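December, mid-afternoon, notebook of the linen bench at Beder

Back at it after lunch. I meant to write this up this morning while it was fresh, but the kettle went on and then Afiq turned up with the second tub of offcuts and we got talking, so it's going down now instead, with apologies to whoever has to read my handwriting before it gets typed.

The job, for anyone picking up the book in the middle, is still the white bed linen. We want a way of handling and folding the big pieces that one person can manage without a second pair of hands at the far end, and we want to know how much creasing we can live with before a piece has to go back under the iron. It sounds like a small thing and I suppose it is, but I have folded sheets with my mother on the back verandah since I was tall enough to hold two corners, and I'd never once thought about how I'd do it on my own. Badly, as it happens. I have a whole page of notes from the first week that says little more than that.

The cottons we have on the shelf are the Pletard, which is the heavier one and holds a fold beautifully once you've pressed it with the side of your hand, and the Wanutby, which is lighter and nicer to sleep in (my opinion, not a finding) but slides about on itself and will not stay put if anyone so much as opens the door. Both went through the same wash at 310 on the old machine's dial, a number that means nothing to anybody outside this room. For our purposes it is the long warm cycle with the gentler spin. Please don't change it halfway through a batch. I did that once and had to throw out a day's worth of comparisons.

I had the lights low for most of today. With the overheads up full, every white thing in here goes flat and you can't find a crease to save yourself. Bring the light down and let it come across from one side and suddenly the cloth is all hills and gullies, and you can follow a single fold from one end to the other with your eye. Afiq says it's like looking at paddocks from a plane late in the day, and I've stolen that for the write-up.

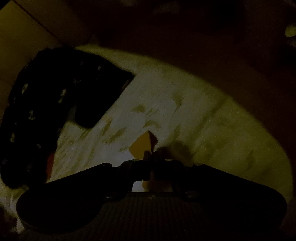 White fabric, rumpled. Dim light.

I've been trying to get down in words what makes a rumple easy or hard to deal with, and I keep going round in circles, so I'll put down what I have and somebody cleverer can tidy it. A wide, soft, rolling sort of rumple comes out with one good shake and hardly needs any fussing. The trouble is with the little sharp ones, the kind you get when a corner has been caught underneath, because you can smooth the top all you like and the bump just wanders off somewhere else. You have to go back and find the corner. I wasted ages this morning chasing one of those across a piece of the Wanutby before I gave in and lifted the whole lot up and started over.

The order of work that has gone best so far is this. Find a hem first, any hem, and run it through your fingers until you come to a corner. Lay that corner flat on the bench and put one of the beanbag weights on it. Go along the same hem to the next corner and weight that one too. Then take the loose side up and over to meet it, slowly, letting the air out as you go. If you drop it all at once you trap a great pillow of air in the middle and it puffs out sideways and takes your edges with it. I know it looks quicker to fling it. I still fling it at home.

After the first half fold, smooth from the folded edge out towards the hems, never the other way. Afiq was doing it from the hems inward when he started with us and was getting a ridge along the fold every time, and he was very gracious about it when I pointed it out, considering I'd been doing exactly the same thing the month before. Second fold the same as the first. For the thirds at the end I don't mind which side goes over first so long as you write it on the card, as it does seem to change how the piece sits on the shelf.

Pillowcases are a separate story and I keep getting tempted to lump them in. They are small enough that you'd think they would be easy, but there are two layers to keep in line and the open end always gapes. Turn them so the opening is away from you, pinch both seams and give it a snap downwards. The closed end sorts itself out and you only have the mouth to bother with. I've started a new section at the back of the book for these and I'd ask that we keep them out of the sheet pages, please.

On the shelf tags: we are up to 909 in the Pletard series, and the last Wanutby tag I can find is 2,622, which comes from the old numbering and was never closed off when we moved rooms. I'd like to start the Wanutby again from one, but Afiq would rather keep the run going so the older cards still line up. He's probably right. Leave it as it is for now and we'll have it out over morning tea.

A word on the ironing. The Khoo press is heating unevenly again, with the left side running cooler than the right, and the pieces I put through it after lunch came out with a faint wave down one side. I've marked those cards with a pencil cross. They're fine for practising on but shouldn't go in with the proper ones. If the wave is still there tomorrow I'll do the rest with the hand iron and grumble about it.

To do, before I forget:

Wash the spare set of weights, the grey covers are leaving fluff on the white.
Find the long ruler. It was behind the shelving last time.
Ask Afiq Subramaniam for his notes on folding with the light from the window side, as I've only tried it from the door.
More cards, the lined ones.
Repeat the slow second fold with the Wanutby, 2 pieces, door shut this time.

Leaving the Pletard pieces flat on the bench overnight under the clean cover. Please don't put your bag on them.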